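Teleop notes, week whatever

July 22, 2019

Monday, so of course I'm writing this at lunch with one hand. Quick one. People keep asking me in the comments what I do all day and "I wave my arms and the robot waves its arms" is apparently not enough of an answer.

So. The job right now is demos. Demos meaning: a human does the task, through the robot, and we record everything. Joint angles, hand poses, all the camera streams, the works. Then the learning people take the recordings and try to get a policy out of them. I'm not a learning people. I'm on the arms-and-hands side, the bit where your wrist hurts at the end of the day.

The project is called Perer. Don't ask, it was named before I got here. The software we drive with is Godoy, written in house, mostly good, crashes if you look at it wrong after a long session. Veso is the outfit paying for the demos and they want food handling. Picking up soft stuff, moving it, putting it down, not wrecking it. That's the whole brief on paper. Two lines in an email.

I used to do this the other way, by hand. Kinesthetic teaching if you want the fancy word. You grab the arm, put it in a floaty mode and just drag it through the motion. Great for one arm. Great for a simple gripper. You can feel when the thing is about to hit the table and you stop. I taught a pick and place that way in my first month and thought, well, this is easy, why is anyone complaining.

Then you get two arms and hands with five fingers on each and it's hopeless. You've got two hands. Each one of those hands wants two people. We tried it in December, with one of us pushing the wrist and another one bending the fingers, and the recordings were garbage. Jerky, slow, and half of every video was our own elbows.
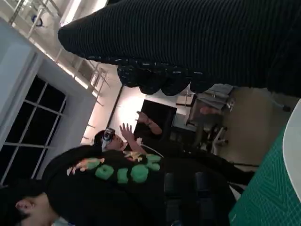
Remote control fixes most of that and brings its own pile of trouble. You hold your hand up, the robot hand is supposed to follow, and for the first couple of days your brain just refuses. Your thumb is not its thumb. Your reach is not its reach. New people always want to grip hard, as though squeezing their own fist will make the robot squeeze more, and all it does is tire them out. I tell everyone the same thing, start with an open hand. Fingers spread, up in front of your face where you can see it, like the operator with the unit on the forehead up there. Get a feel for where open is. Closed comes later.

Then the calibration. Every operator, every time. Hand lengths are different, some people can't bend the ring finger without the pinky coming along (me), and the mapping has to be nudged untill it feels right. Takes 3 minutes if you're lucky. If Godoy is in a mood it takes 40 and you've lost the morning.

Lag. I should say something about lag. It isn't terrible. But it's there, and you adapt by moving slow, and then the robot learns slow. The learning people came to us with this a while back, all puzzled about why the policy was so hesitant before every grasp. Well. It's hesitant cause we are hesitant. It copied us. It copied the little pause where I check that the hand is where I think it is. Bit embarrassing, seeing your own nervous habit played back by a machine.

So now there's a rule, or half a rule – commit to the grasp or throw the episode away. No hovering. If you come in wrong, back all the way out and go again, and mark it. The backing out is useful too it turns out we never recorded enough of that. A robot that has only ever seen clean tries has no idea what to do with a messy one.

Food has been the hard bit. Blocks were fine, cups were fine. Fruit is something else. It rolls, it squashes, it isn't the same shape twice.

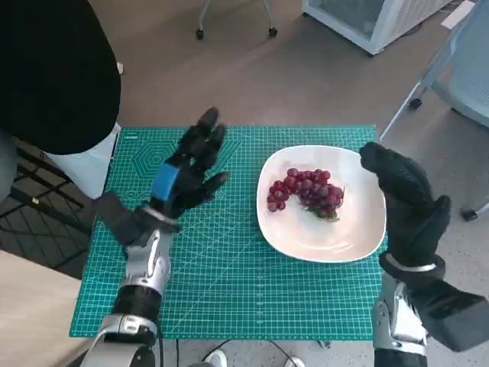
And there's no touch feedback in this setup. None. You're going entirely on what you can see, and what you can see gets blocked by the robot's own fingers at the exact moment you need it. I've learned to come in from the side, palms facing each other, both hands upright, so there's still a gap to look through. From above looks more natural and it's worse in every way. Everything important happens under the palm and you're guessing.

Grapes are my least favorite. A bunch is not one object. You pick up the bunch and some of it comes and some of it doesn't. Loose ones are a separate problem, a fingertip problem, and gloved robot fingers are fat. I'd say go for the stem but then you need to find the stem, and that's a whole search before you've even started. Still deciding how to split it up for the recordings. Bunch as one task, strays as another, is where I'm leaning. Veso hasn't answered my email about it.

Other things, quick, before I have to go back in:

Short sessions. I won't drive longer than my shoulders want to anymore. The tired demos are bad demos and you can see it in the plots, the paths get wobbly.

Swap operators. We've got 4 people who can drive now and the data is better for it. With only my recordings the robot would pick up everything like me, and I favor the right side way too much.

Reset the table properly but not perfectly. If the plate is always in the same spot the robot learns the spot. Move it a bit. Turn it a bit.

Write down which operator did what. We skipped this for 2 weeks and I'm still sorting it out.

Somebody from the Flurndale group asked if they could have our calibration steps. Yes, sure, once I've written them up so that a person other than me can follow them. At the moment it's a text file with a lot of question marks in it. I'll post it here when it's readable, probaly next week.

Ok, back to the grapes.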